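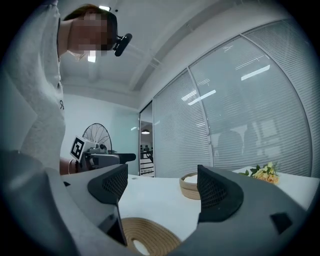

Prüfcheckliste Wareneingang Strickware und Sweatshirts
Artikelgruppe: Nolia Rundhals, Langarm, unisex
Lieferant: Jusolport
Auftraggeber: Nikolaidis, Einkauf Oberbekleidung
Prüfdatum: 11. April 2019
Prüferin: Kanokwan Suwannarat
Gegenzeichnung: Vaughan Ellery

Liefermenge 4000 Stück, davon 2000 mit Rückendruck und 2000 ohne Druck. Stichprobe 257 Teile, aus beiden Ausführungen und allen Größen gezogen. Bewertung je Punkt: i. O. (in Ordnung), n. i. O. (nicht in Ordnung), n. z. (nicht zutreffend). Kommentare sind bei n. i. O. Pflicht, sonst freiwillig.

1. Verpackung und Kennzeichnung

1.1 Kartons unbeschädigt, Klebeband durchgehend
Bewertung: i. O.
Kommentar: Zwei Kartons mit eingedrückter Ecke, Ware darin ohne Befund.

1.2 Kartonetikett stimmt mit Packliste überein (Artikel, Farbe, Größenlauf)
Bewertung: i. O.

1.3 Polybeutel mit Warnhinweis und Lüftungsloch
Bewertung: n. i. O.
Kommentar: Warnhinweis nur auf Englisch. Gleicher Befund wie bei der Lieferung im September. Jusolport hatte damals zugesagt, die Beutel umzustellen. Nachfrage durch Ellery.

1.4 Trockenmittel vorhanden, keine Geruchsauffälligkeit beim Öffnen
Bewertung: i. O.

2. Material

2.1 Flächengewicht innerhalb der Toleranz der Spezifikation
Bewertung: i. O.
Kommentar: Rundproben aus Rücken und Vorderteil, je Größe eine Probe. Ärmel nicht beprobt - Zuschnitt bei XS zu schmal für den Rundschneider.

2.2 Farbabweichung zum freigegebenen Laborfarbmuster, Beurteilung unter Normlicht
Bewertung: i. O.
Kommentar: Bündchen minimal kühler als der Grundstoff, noch innerhalb der Grenze. Bei Tageslicht kaum zu erkennen. Für die nächste Partie Bündchen und Grundstoff aus einem Färbelos anfordern.

2.3 Webfehler, Laufmaschen, Nissen, Fremdfasern
Bewertung: n. i. O.
Kommentar: Dunkle Fremdfasern im Innenrau, überwiegend Größe L. Einstufung als Nebenfehler. Auf der Außenseite nicht sichtbar.

2.4 Pillingverhalten nach Martindale
Bewertung: n. z.
Kommentar: Prüfbericht des Garnlieferanten Mumer liegt vor und wird anerkannt. Eigene Prüfung erst wieder bei Garnwechsel.

3. Druck und Applikationen

3.1 Position des Rückendrucks gemessen ab Halslochnaht, Winkel nach Schablone
Bewertung: i. O.
Kommentar: Schablone immer am flach liegenden Teil anlegen, nicht an der Puppe. Die Abweichung durch Zug am Bügel war bei der Vormusterprüfung größer als die Toleranz selbst.

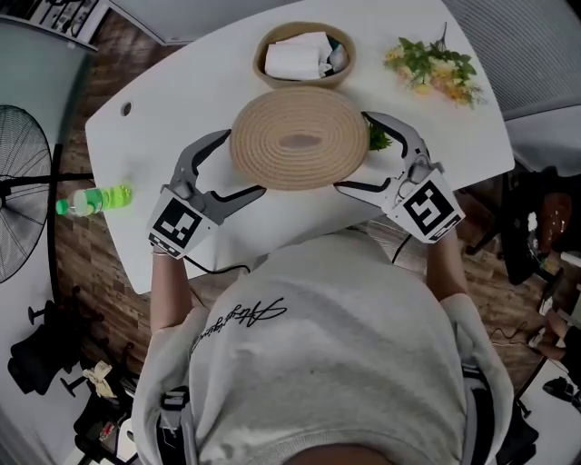 Zu 3.1: Sweatshirt hellgrau, Rückendruck in schwarzer Schreibschrift, schräg gesetzt

3.2 Deckung und Randschärfe des Drucks, feine Schriftlinien ohne Unterbrechung
Bewertung: n. i. O.
Kommentar: Offene Stellen in den dünnen Aufstrichen. Bei Betrachtung aus Armlänge nicht auffällig, unter der Lupe eindeutig. Vermutlich Sieb verstopft, Lieferant soll das Reinigungsintervall angeben.

3.3 Haftung nach Dehnung (zehn Zyklen, quer)
Bewertung: i. O.

3.4 Kleiner Brustdruck: Lage und Ausrichtung zur vorderen Mitte
Bewertung: i. O.
Kommentar: Die Spezifikation nennt zwei verschiedene Abstände (Blatt 2 und Blatt 5). Geprüft wurde nach Blatt 5. Einkauf bitte bereinigen.

3.5 Waschtest mit Druck innen und Druck außen
Bewertung: i. O.
Kommentar: Nach fünf Wäschen bei 40 Grad leichte Mattierung der Druckfläche, keine Rissbildung. Die Teile aus dem Waschtest gehen nicht in den Bestand zurück. Sie werden gelocht und im Musterschrank abgelegt, getrennt von den Rückstellmustern.

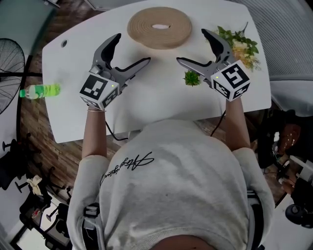 Für die Ablage gilt weiterhin die Bezeichnung aus Artikel, Größe und laufender Nummer. Handschriftliche Zusätze auf dem Hängeetikett bitte nur mit Kürzel, sonst lassen sie sich später niemandem zuordnen.

4. Verarbeitung und Maße

4.1 Stichdichte an Seiten-, Schulter- und Ärmelnaht
Bewertung: i. O.

4.2 Nähte ohne Fehlstiche, Fadenenden gekürzt
Bewertung: n. i. O.
Kommentar: 27 Teile mit überlangen Fadenenden am Saumbündchen. Nacharbeit im Haus möglich, Kosten an Jusolport.

4.3 Halsbündchen: Dehnung und Rücksprung
Bewertung: i. O.
Kommentar: Mindestdehnung bei allen Größen erreicht. XS liegt knapp darüber.

4.4 Maßtabelle: Brustweite, Gesamtlänge, Ärmellänge, Saumweite
Bewertung: i. O.
Kommentar: Ärmellänge bei XL durchgehend am oberen Ende der Toleranz. Kein Fehler, aber eine Tendenz. Schnittteil prüfen lassen.

4.5 Nadelsuche (Metalldetektor), Protokoll des Herstellers beigelegt
Bewertung: i. O.

4.6 Pflegeetikett: Faserzusammensetzung, Symbole, Lesbarkeit nach Wäsche
Bewertung: i. O.

5. Prüfplatz und Personal

5.1 Prüftisch sauber, helle Auflage ohne Grate
Bewertung: i. O.

5.2 Lange Haare zurückgenommen, kein offener Schmuck, Fingernägel ohne scharfe Kanten
Bewertung: i. O.
Kommentar: Gilt auch für Besucher, die Ware anfassen.

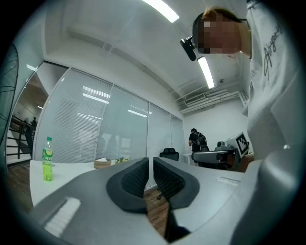
Zu 5.2: Haare nach hinten genommen

5.3 Messmittel innerhalb der Kalibrierfrist
Bewertung: n. i. O.
Kommentar: Ein Maßband ohne Plakette, aus dem Verkehr gezogen. Die Messungen unter 4.4 wurden mit dem zweiten Band ausgeführt und bleiben gültig.

Ergebnis
Kein kritischer Fehler. Hauptfehler aus 3.2 innerhalb der Annahmezahl, Nebenfehler aus 2.3 und 4.2 ebenfalls. Annahme unter Auflagen: Nacharbeit Fadenenden vor Einlagerung, Stellungnahme des Lieferanten zu 1.3 und 3.2. Unbedruckte Ausführung nach der Nacharbeit frei, bedruckte Ausführung bis zum Eingang der Stellungnahme gesperrt.

Verteiler: Einkauf Nikolaidis, Lager, Ablage QS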